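Search for missing anglers on Lake Govov widened after snowmobile is located

The Trirnatari district rescue service has extended its search on Lake Govov for two anglers who did not return from a winter fishing trip. The service was alerted at 18:40 by a relative, who reported that neither man had answered calls after midday. Both are residents of the village of Fulla.

A snowmobile registered to one of the men was found near the northern inlet, some 700 metres from the marked ice route. The engine was off and the fuel tank was partly full. No open water was recorded next to the vehicle, but the ice at the inlet is thinner than on the main lake owing to the current.
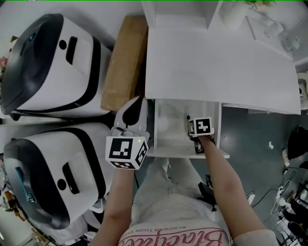 Is the marked ice route still open to the public?

The route is closed between Fulla and the northern inlet until the search ends. The southern section remains open to walkers and skiers, and vehicles are not permitted on any part of the lake.

Search teams are working outwards from the snowmobile in parallel lines. Ice thickness is measured before each team moves forward, and divers will enter the water only where the edge can be secured. Work stops at dusk – the shoreline huts are checked during the hours of darkness.

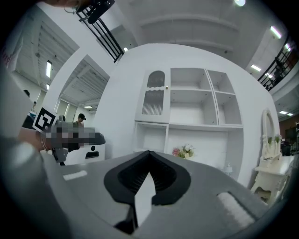 Duarte Amaral, duty officer for the district, said the huts on the Vieira shore were being given priority. "They have stoves and bunks, and people caught by the weather tend to make for them," he said. "We ask hut owners to leave the doors unlocked."

Anyone who was on the lake in the afternoon is asked to call the duty desk on extension 913. A further statement will be issued when the present search area has been covered.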